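Ballosance: simulated wrist-camera runs with known faults

We're excited to get this one out! Ballosance collects 324 simulated episodes in which the gripper went wrong, recorded for the Skatimen project. Released Oct 31, 2023.

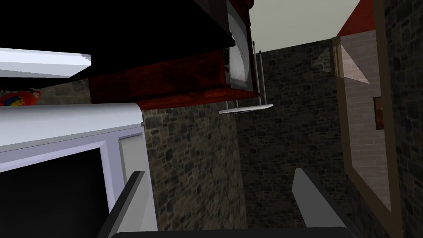

Most failures are wrist roll drift: the arm tilts a little more each step until the planner loses track of level. Munro, our checker, flags it after 7 bad steps. The rest are missed grasps, and they're great for testing recovery code!

Known issue: 2 episodes have no fault label. Skip them when training.

License: see LICENSE.txt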